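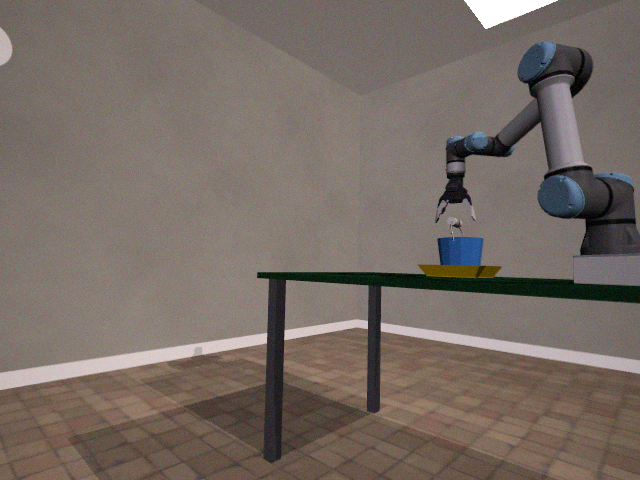 Seul-gi Woo wanted to know why an oil tanker has to stay tied up at a dock for so long. Couldn't they just use a bigger hose and be done before lunch?

It is a good question, and the answer takes a bit of explaining.

How oil gets onto a ship

Crude oil is the thick, dark oil that comes out of the ground. A lot of it travels by sea, in ships called tankers. The place where a tanker picks up or drops off its oil is called a terminal.

Take the terminal at Bretley. It has big round storage tanks on the hill and a long dock that sticks out into deep water. The dock has to be long so that large ships can reach it without touching the bottom. One of the tankers that comes to Bretley is the Zirix. She is 213 meters long.

When the Zirix arrives, small strong boats called tugs push her gently against the dock. Then the crew ties her up with heavy ropes. This part is slow. A ship that size can't stop quickly, and a hard bump could damage the dock or the hull.

Next come the loading arms. These are big metal pipes with joints in them, a little like your elbow and shoulder. The joints let the pipe move up and down as the ship moves with the tide. Workers connect the arms to pipes on the deck and check every connection for leaks.

Why not go faster?

The oil starts out slowly. If oil rushes into an empty tank, it splashes and rubs, and that can build up static electricity. You may have felt static when you touched a doorknob after walking on a carpet. At home it is only a small zap. Near oil vapor, a spark can start a fire.

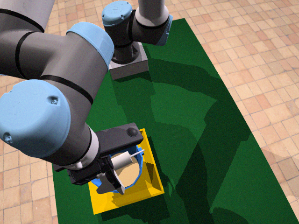

Once the bottom of each tank is covered, the pumps can be turned up. The crew also has to spread the weight. A tanker is divided into many tanks, and if one end filled up first, the ship would tilt or bend too much. An officer watches the levels the whole time and opens and closes valves to keep the ship even.

Toward the end the pumps slow down again so that no tank overflows. The tanks are never filled right to the top. Oil takes up more room when it warms up, so some space is left for it.

What about the air inside?

Fire needs oxygen. To keep oxygen low, tankers pump a different kind of gas into their tanks. It is called inert gas, and it doesn't help things burn. On many ships it comes from cleaned exhaust.

Is anyone on watch?

Yes, day and night. At Bretley, Jin-sol Yeon works in the control room from 3 p.m. until late evening. The ship and the control room talk by radio, and either one can stop the loading at any time.

Words to know

Hull: the outer body of a ship.
Valve: a part that opens or closes a pipe.
Vapor: a liquid that has turned into gas.
Inert gas: a gas that does not help things burn.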